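Noltora-Bausteinliste

Datenblatt zur Sammlung, Stand der Fassung 9

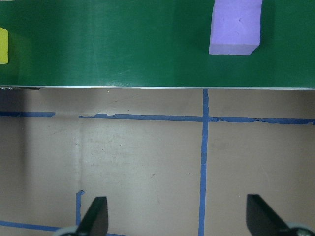
Vidar Björklund schrieb nach der letzten Fassung, die Spalte für den Erhaltungszustand sei zu grob: Ein Stein mit einer kleinen Delle und einer mit abgebrochener Ecke bekämen dieselbe Note, und wer Ersatz suche, könne damit wenig anfangen. Die Spalte hat jetzt vier Stufen statt zwei. Alte Einträge wurden übernommen und tragen den Vermerk »ungeprüft«, bis jemand sie neu einstuft.

Inhalt

Die Liste erfasst Bausätze für Kinder, die in Spielotheken und Kindergärten ausgeliehen werden. Sie enthält 70 Bausätze aus Schaumstoff, Holz und Kork, dazu 21 Ergänzungspackungen. Jede Zeile steht für einen Bausatz, nicht für den einzelnen Stein. Fehlende Steine stehen in einer eigenen Datei, die über die Satznummer verknüpft ist.

Dateien

saetze.csv — Stammdaten der Bausätze
fehlteile.csv — fehlende und ersetzte Steine
farben.csv — Farbnamen mit Kurzzeichen
aenderungen.txt — Änderungen seit der ersten Fassung

Alle Dateien sind in UTF-8 gespeichert, Trennzeichen ist das Semikolon. Dezimalstellen stehen hinter einem Komma. Wer die Tabellen in einem englisch eingestellten Programm öffnet, muss das beim Einlesen angeben.

Felder in saetze.csv

satz_nr: laufende Nummer, wird nach dem Ausscheiden eines Satzes nicht neu vergeben
hersteller: Schreibweise wie auf der Packung, zum Beispiel Ulavska oder Barredo
material: schaumstoff, holz, kork, gemischt
raster_mm: Kantenlänge des Grundwürfels
zustand: 1 (wie neu) bis 4 (nur noch für Ersatzteile)
bemerkung: freier Text, höchstens 25 Wörter

Farben

Die Farbnamen der Hersteller weichen stark voneinander ab. Ulavska führt »Flieder« und »Lavendel« nebeneinander, Barredo kennt nur »Lila«. In farben.csv sind solche Töne unter einem Kurzzeichen zusammengefasst, der ursprüngliche Name bleibt in der zweiten Spalte erhalten. Bei ausgeblichenen Steinen gilt die Farbe der Packung. Fehlt die Packung, bleibt das Feld leer.

Bekannte Lücken

Bei 9 Sätzen fehlt das Rastermaß. Die Korksätze wurden nur einmal vermessen, und Kork gibt nach, also sind dort Abweichungen zu erwarten. Holzsätze mit Lackschaden sind uneinheitlich eingestuft — das betrifft vor allem die älteren Nummern. Ein Erscheinungsjahr wird nicht geführt, die Angaben auf den Packungen haben sich mehrfach widersprochen.

Pflege und Korrekturen

Die Liste betreut Agathe Lemaire. Korrekturen bitte immer mit Satznummer und Feldname schicken, Fotos sind willkommen, aber keine Bedingung. Neue Sätze werden erst aufgenommen, wenn sie vollständig ausgezählt sind.

Letzte Durchsicht: Freitag, 16. Juli 2021. Die Datei fehlteile.csv war davon ausgenommen und folgt mit der nächsten Fassung.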